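Workshop notebook – table linen and crockery
Mar 29, 2019

Right, placemats. I said I'd write this lot up properly instead of leaving it on the backs of delivery notes, so this is me doing it, with a mug of tea and the samples box at my elbow.

For anyone picking this up cold: the Jultance order is for the café tables upstairs, and they want a woven mat under every bowl. We've got two weaves left in the running. One is the plain one from Sestia, which I've been calling the porridge mat (sorry, it's the colour of porridge). The other is the stripe, and the stripe is the one everybody picks up first when they come in. I've cut and hemmed a few of each and have been living with them on the bench and on the table by the window all week.

First job was washing. I put 19 mats through at forty degrees, mixed, with no softener, and pegged them out flat on the rack. The porridge ones came back a touch shorter along the warp and quite fluffy at the corners. The stripe ones held their shape much better than I'd feared, though two had a wavy hem on one short side. I think that's my stitching and not the cloth – I'd changed the needle halfway through and didn't reset the tension, which I know perfectly well to do. Unpicked both, pressed them under a damp tea towel, sewed them again with a longer stitch and they lie lovely and flat now.

Note for next time: press BEFORE hemming as well as after. I always think I can skip it and I never can.

Then the bit I'd been looking forward to, which was trying them with the bowls. We've got the big white ones with the dark rim, the small Dalo ones with no rim at all, and a couple of odds and ends from the back cupboard that I only got out for comparison. I set the table as if for lunch and kept swapping things over. On the porridge mat the big bowl looks smart but a bit lonely, if that makes sense. On bare wood it looks fine too, to be fair, and if the budget gets squeezed I'd rather have no mat than the wrong one.
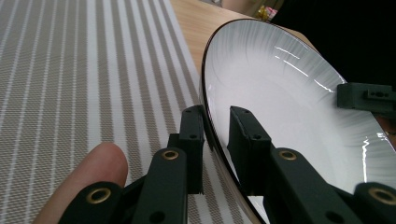 Big white bowl, dark rim, on its edge by the stripe mat.

I'm very taken with the stripe. The white bands are narrow and really bright, and the taupe ones between are wider and have that fine herringbone look to them, so you get something busy up close and something calm from across the room. The dark line round the rim of the bowl needs a bit of pattern near it, I think, and the taupe stops it all going too stark. And the grey streaks inside the bowl, the ones that fan out towards the rim, seem to belong with the weave, though they came from completely different suppliers!

The glaze does throw the light about. It's a proper shiny glaze and the overhead lamp shows up in it as bright streaks. I don't mind it, but the lights upstairs hang lower than ours and I'd like to see one up there before we promise anything. Must remember to take a bowl with me when I go up to measure.

On to the grip test, such as it is. I wanted to know whether a mat slides when somebody pulls a heavy bowl towards them, so I put 400 grams of rice in the big bowl and dragged it slowly by the rim with one finger. On the porridge mat the bowl moved and the mat stayed put. On the stripe the mat came along for the ride for the first inch or so, then the bowl let go and slid on its own. Tried it again with 200 grams and the mat didn't budge at all. Bit puzzled by that, I'd have guessed the stripe would do better, being the coarser of the two. Might be the underside. The floats are longer on the back and they're quite slippery against a waxed table. I'll try one with the back turned up, which will look a bit muddier but is worth knowing.

Spills next. Cold tea, oil, tomato soup, a teaspoon of each, left for the length of my lunch and then blotted. Tea came out of both. Oil left a shadow on both until they'd been washed with a dab of washing-up liquid. Soup is the villain, as usual. On the porridge it spread out into a big pink cloud. On the stripe it stayed in a smaller patch but you can see it plain as day where it crosses a white band, and it took two goes with the soap bar to shift. There's still a hint of it if you know where to look. I've put a safety pin through that corner so it doesn't get muddled in with the good ones.

Sizes: I've been cutting to the old pattern and it's too mean for these bowls. Once there's a spoon and a napkin on there as well you're right out to the hem. Adding two centimetres to each long side would sort it. That does mean fewer mats from each length, so I sat down and did the sums again. Jultance want 184 altogether, and with the bigger size we'll need another half a roll on top of what Lu quoted for. I've asked them for a new price and whether the second roll would come from the same dye lot. No answer yet. If it's a different lot I'd keep the two apart and put one on each side of the room, where the difference won't show.

The other thing is stripe direction. I've been running the stripes up and down, so they go away from you as you sit. Tried one crossways for a change and it makes the table look shorter and the bowl look wider. Not keen, but it does waste less cloth, so I've kept the sample in case the price comes back high. It's got a blue thread in the corner.

Still to do:
Stripe mat with the back turned up, same rice test.
Second wash for the whole batch, at sixty this time.
Take one bowl and one of each mat upstairs and look at them under the low lights.
Chase Lu about the dye lot.
New cardboard template, the old one's gone soft at the corners.

They'd like the tables dressed by June, which leaves us comfortable so long as the cloth turns up when it should. Samples are in the shallow drawer, stripe on top. Please don't borrow the pinned one for your lunch.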